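**招募参与者：家庭小件物品整理研究（第二期）**

发布日期：2025年9月1日
发布单位：Fludero 居家整理研究组
项目编号：Rana-3408

Rana 项目研究日常环境下细长类小件物品的收纳与取放，包括筷子、竹签、木棒、笔、编织针等。第一期在硬质台面上完成，第二期改为软质、不平整的承托面，例如铺有毯子的坐垫、沙发扶手和圆形矮凳。现面向 Flalthorpe 及周边地区招募参与者。

## 一、任务内容

每次到场完成若干组整理任务，单组流程如下：

1. 按任务卡将木棒、容器及其他小件摆放到铺有毯子的承托面上；
2. 将散放的木棒逐根归入指定容器，或按长度并为一束；
3. 恢复毯面平整，清点物品，在记录表上签字；
4. 休息后进入下一组。

任务不计速度。物品滚落或滑入毯子褶皱时，按任务卡背面的说明处理，并在记录表“备注”栏注明，不必重做整组。

## 二、时间与地点

- 地点：Grelanance 楼二层，家居环境测试间
- 单次时长：90 分钟，含签到、讲解和休息
- 每人次数：4 次，须在9月内完成，相邻两次至少间隔一天
- 可选时段：上午、下午、傍晚，确认后不接受临时换场

## 三、参与条件

- 年满18周岁，能阅读中文任务说明；
- 双手活动正常，近期无手部或腕部外伤；
- 矫正后视力可分辨浅色细木棒与灰色织物；
- 可在坐姿、站姿和跪坐三种姿势下操作，跪坐组可申请免除；
- 对绒类织物过敏者请勿报名。

左利手与右利手均可，请在报名信息中注明。第一期参与者可以再次报名，排序在新报名者之后。

## 四、报酬

全部 4 次完成后一次性支付 576 元。中途退出者按已完成次数折算。交通费自理，不另行补贴。报酬在最后一次签字后的十个工作日内转入本人账户，不支付现金，也不接受代领。

## 五、物品与承托面

毯子、木棒和容器均由研究组提供，参与者不得自带替代品。摆放位置以任务卡为准，木棒允许与毯面花纹成任意角度。承托面的弧度会影响木棒停放的稳定性，放下后应确认其静止再松手。布置可参考下图。

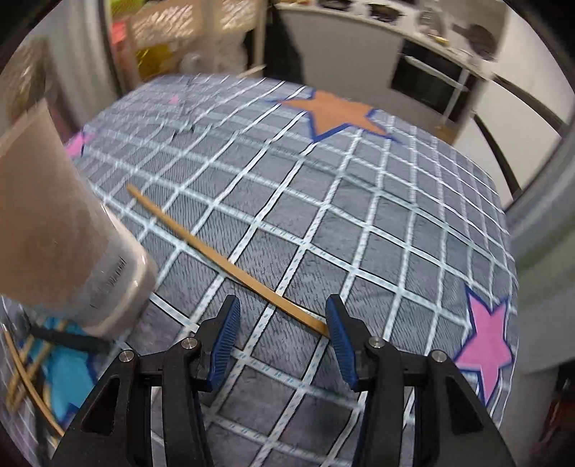

*图1　星形图案灰色毯面上的单根细木棒，左侧为圆柱形容器及成束木棒。*

毯面的白色格线不作为测量基准，记录位置时使用任务卡上的分区编号。木棒如有毛刺或开裂，请停止使用并交给现场人员更换。

## 六、数据与隐私

任务过程有影像记录，范围以手部和物品为主。录音默认关闭。姓名与联系方式同任务数据分开保存，任务数据仅以参与编号标识。参与者可在最后一次到场后的三十天内书面要求删除本人数据，已支付的报酬不受影响。

## 七、报名方式

请将以下信息以纸质或电子形式提交至 Grelanance 楼 387 室：

- 姓名、年龄、联系电话
- 惯用手
- 可到场时段（至少两个）
- 是否参加过第一期
- 是否申请免除跪坐组

联系人：Harsh Katiyar。收到报名后三个工作日内电话确认，未接通者次日再拨一次，仍未接通则顺延至下一位。

首次到场请携带有效身份证件，提前十分钟签到，签署知情同意书后方可开始。操作前请取下戒指、手链和手表，长袖衣物需卷至腕部以上。测试间内不得饮食，储物柜在签到处旁边，钥匙随身保管，离场时归还。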